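How to keep your water bottle from smelling

I drink from the same bottle every day, and last August it started to smell like an old cellar. Now I do the following once a week.

Take the bottle apart completely — also the rubber ring in the lid. Use a toothpick if it sits tight.

Put two spoons of baking soda inside and fill it with warm water. Leave it for 40 minutes. I usually stop at 39 or 41, it makes no difference.

Brush the inside, and do not forget the thread where the lid turns. Rinse three times.

Let all parts dry open overnight. If you close the bottle when it is still wet, the smell comes back very fast.

For tea or fruit drinks, wash the same evening.
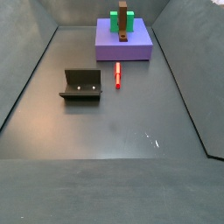
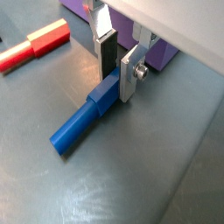 Morven Galbraith: I use white vinegar in place of the soda and leave it until morning. Does the ring survive that, or should I take it out first?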